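Drillilley Bench Solder Practice Kit

$28 per kit, ships flat in a padded mailer

I put the first Drillilley together for my own trainees, back when I was running the evening bench at Tiedemann and going through scrap boards faster than I could beg for them. Scrap is fine for learning to pull parts off (I still keep a bin of it), but it's miserable for learning to put them on. Half the pads are already lifted, the holes are plugged, and a beginner can't tell what they did from what the last person did!

So this is a clean two-sided board with 361 joints on it. You start on the left with fat through-hole resistors and work your way over to the small surface-mount stuff, and by the time you hit the last row you'll be swearing at it a little. I still do. The bottom right corner is a fine-pitch connector that I almost left off, but people at Ferkent kept asking for one, and they were right.
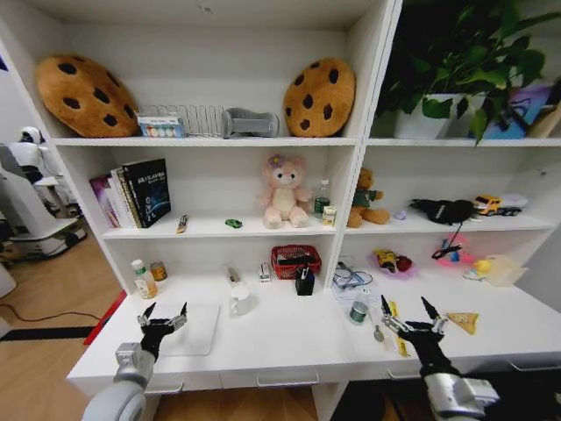 Every joint has a number printed next to it, and the numbers match the check sheet in the bag. If you're teaching a group, have people swap boards and mark each other's work. They're much harsher than I am, and they learn what a cold joint looks like pretty fast.

What's in the bag:
One practice board
All the parts, on labeled tape strips
Printed check sheet, both sides
A short length of lead-free solder wire and some braid

You'll need your own iron, tweezers and flux. I use a medium chisel tip for nearly the whole board and switch to something finer for the last 15 joints or so.

Classroom pack

The Predora pack is $965 and gets you enough kits for a full training room, plus the big wall chart and my grading notes. The notes are typed up from my own scribbles, so expect a few opinions about flux. The next batch of packs goes out in October, and I'm taking orders for it now.

One more thing, the boards from the first run were green and the new ones are blue. Same layout, same numbering, so your old check sheets still work. If you're missing a strip of parts, send me the number on the bag label and I'll mail you a new one.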